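Rechercher dans les cours Rechercher OK Recherche avancée

Robotique de service et automatisation légère
Séance 8 – Les machines savent-elles faire les corvées ?
Notes de cours, Sanne Dijkstra

Rappel de la séance précédente : nous avions laissé de côté la question du lave-vaisselle, posée par Ozan Oral à la fin de l'heure. Elle revient plus bas, au point 4. Les exercices sur la statique des pinces à deux doigts sont à rendre jeudi.

1. Ce qu'on entend par corvée

Dans ce cours, une corvée est une tâche manuelle courante, répétée, peu qualifiée au sens administratif du terme, exécutée dans un lieu qui n'a pas été conçu pour une machine. Ranger une chambre, vider un sac de courses, trier des pièces en fin de poste, remettre des ballons dans un bac, plier des serviettes. L'adjectif « peu qualifiée » induit en erreur. Une personne de six ans range des balles sans instruction particulière, alors qu'il a fallu plusieurs décennies de travail pour obtenir d'un bras mécanique un résultat médiocre sur la même tâche.

On distingue trois degrés :

a) la corvée fermée : un seul type d'objet, une position connue, une cadence fixe. C'est le cas de la mise en carton. Résolue industriellement depuis longtemps.
b) la corvée semi-ouverte : plusieurs types d'objets, positions variables, mais un poste de travail délimité. C'est le cas du tri en atelier.
c) la corvée ouverte : objets quelconques, lieu quelconque, consigne vague (« range un peu »). C'est le cas du logement.

Le passage de a) à b) est en cours dans les entreprises. Le passage de b) à c) n'est pas fait.

2. Saisir

La saisie est l'étape la mieux étudiée. Pour une pince à deux doigts parallèles, on cherche deux points de contact opposés tels que la droite qui les joint reste à l'intérieur des deux cônes de frottement. Sur une boîte, ces points sont faciles à trouver. Sur un objet sphérique, toute paire de points diamétralement opposés convient en théorie. En pratique il y a quatre difficultés.

– Le contact entre un doigt plat et une sphère rigide se réduit presque à un point. La résistance à la rotation autour de l'axe de serrage est donc faible, et l'objet peut pivoter pendant le transport.
– Si les doigts se ferment au-dessus du plus grand diamètre, la composante verticale de l'effort chasse l'objet vers le bas. S'ils se ferment nettement au-dessous, elle le chasse vers le haut.
– L'état de surface compte. Une surface éraflée ou poudreuse n'a pas le coefficient de frottement de la fiche technique.
– Un objet rond posé sur un plan roule au premier contact si les deux doigts ne le touchent pas en même temps.

À retenir pour l'examen : savoir placer les contacts sur un cercle et tracer les deux cônes. On ne demande pas la démonstration.

Les doigts souples règlent une partie du premier point, parce que la zone de contact s'élargit. Ils s'usent plus vite et perdent en précision de position. Pour des objets légers on les préfère, pour des pièces métalliques lourdes on garde des doigts rigides, parfois garnis d'un revêtement.

3. Montrer la tâche à la machine

Programmer chaque geste à la main ne tient pas dès que les objets varient. On enregistre donc des personnes qui exécutent la corvée avec une pince tenue à la main, de même géométrie que celle du robot, et on entraîne ensuite un modèle à reproduire les mouvements. L'avantage est que l'opérateur travaille à sa vitesse, dans n'importe quelle pièce, sans bras motorisé à déplacer. L'inconvénient est qu'il corrige ses erreurs sans y penser, avec son poignet et son épaule, et que le bras du robot n'a pas forcément la même liberté.

L'exercice de l'atelier Aturgate, que Beril Bozkurt a monté pour ce cours, suit ce principe. La consigne tient en une ligne : prendre l'objet, le déposer dans le bac, recommencer. Le jeu complet comprend plus de 1 000 démonstrations. Avec un seul type d'objet, la courbe d'apprentissage monte vite. Elle s'aplatit dès qu'on mélange les tailles, et elle redescend quand on change l'éclairage entre l'enregistrement et l'essai.

Sur la série d'évaluation, 199 essais, tous les échecs ne se ressemblent pas. Tuncay Dağdelen les a classés ainsi :

– approche mal centrée, un doigt touche avant l'autre ;
– saisie correcte, objet perdu pendant le levage ;
– dépôt à côté du bac ;
– la machine n'engage aucun mouvement.

La dernière catégorie est la plus gênante pour un usage domestique. Un objet tombé se ramasse. Une machine immobile au milieu du salon oblige quelqu'un à venir voir, et le temps gagné disparaît.

4. Le lave-vaisselle

Réponse à la question d'Ozan. Charger un lave-vaisselle est une corvée semi-ouverte : le panier est connu, la vaisselle ne l'est pas. Des démonstrations réussies existent, presque toujours avec un assortiment réduit et une cuisine préparée. Regardez trois choses avant de conclure quoi que ce soit d'une vidéo de ce genre :

– la vitesse de lecture, souvent accélérée ;
– les coupes entre deux objets ;
– la présence d'une personne qui pilote à distance.

Un verre à pied reste difficile. Il est transparent, donc mal vu par les capteurs de profondeur, et il casse. Les couverts posent un autre problème, celui de l'empilement : il faut en séparer un du tas avant de le saisir.

5. L'atelier

Chez Damitz, le poste étudié en cours est un tri de fin de ligne. La pièce arrive en vrac, l'opérateur l'oriente et la pose sur un gabarit. Yavuz Yalçınkaya a chronométré le poste avant et après l'installation du bras. Le bras est plus lent par pièce mais il ne s'arrête pas à la pause, et le total de la journée est comparable. L'opérateur n'a pas disparu : il alimente le bac, retire les pièces coincées et relance la cellule.

C'est un résultat fréquent. L'automatisation d'une corvée en crée d'autres, plus petites, autour d'elle. Pour estimer l'intérêt réel il faut les compter dans le temps de travail :

temps total = temps machine surveillé + préparation + reprises + nettoyage

Le temps machine non surveillé n'entre pas dans la somme. Toute la question est donc de savoir combien de temps on peut laisser la machine seule. Chez Damitz, la réponse dépend de l'équipe – celle du matin remplit le bac plus régulièrement et les arrêts y sont plus rares.

6. Le logement

Les seules machines domestiques autonomes répandues aujourd'hui se déplacent sur un plan : aspirateurs, laveurs de sol, tondeuses. Elles ne saisissent rien. Leur succès vient en partie de là, puisqu'un aspirateur qui manque un coin repassera le lendemain, tandis qu'une assiette lâchée ne se rattrape pas.

Pour la saisie à domicile, on bute encore sur :

– la variété des objets, y compris usés, sales ou déformés ;
– la sécurité, car un bras assez fort pour porter une casserole pleine peut blesser ;
– le prix, à comparer à quelques heures d'aide ménagère par semaine ;
– la place, dans une cuisine où l'on se croise déjà mal.

Le cas Plivovbridge, distribué en février, porte sur une résidence pour personnes âgées. Relisez surtout la partie sur les objets tombés au sol. Ramasser un objet tombé est la demande la plus citée par les résidents, devant le ménage et la cuisine, et c'est une tâche à un seul geste. Elle paraît plus accessible que le reste et constitue un bon sujet de projet.

7. Position provisoire

À la question du titre, on peut répondre oui pour les corvées fermées, en partie pour les semi-ouvertes avec une personne à proximité, et non pour les ouvertes. Je révise ce paragraphe chaque année. La deuxième catégorie s'est élargie, la troisième a peu bougé.

Travail à rendre

Choisir une corvée faite chez soi. La décomposer en 9 gestes au maximum. Pour chaque geste, indiquer l'objet, le type de contact, l'erreur probable et ce que coûte cette erreur. Deux pages, schémas à la main acceptés. Ne pas choisir le lave-vaisselle, traité ci-dessus.

Lecture : polycopié Beneš, chapitre sur le frottement, sans les annexes.

Commentaires

Ozan Oral
Merci pour le point 4. Est-ce que plier du linge compte comme un seul objet ou comme plusieurs gestes sur le même objet ?

Sanne Dijkstra
Plusieurs gestes, un seul objet. Comptez un geste par prise.

Tuncay Dağdelen
Au point 3, je rangerais à part les cas où l'objet pivote entre les doigts sans tomber. Ils finissent dans le bac et sont notés réussis, mais pour une pièce à orienter ce serait un échec.

Beril Bozkurt
D'accord avec Tuncay. Je peux ajouter une colonne au tableau pour la prochaine séance.

Documents récents
Séance 7 – Statique des pinces à deux doigts
Séance 6 – Capteurs de profondeur et objets transparents
Étude de cas : Plivovbridge
Feuille d'exercices : cônes de frottement
Consignes pour le projet de fin de semestre

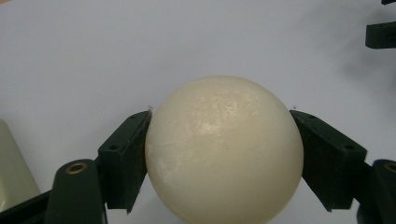
Photo : Beril Bozkurt, atelier Aturgate. Balle blanc cassé serrée entre les deux doigts d'une pince tenue à la main (voir points 2 et 3).

Pour le tracé des cônes, prendre un cercle et deux doigts plats de part et d'autre, comme sur la feuille d'exercices.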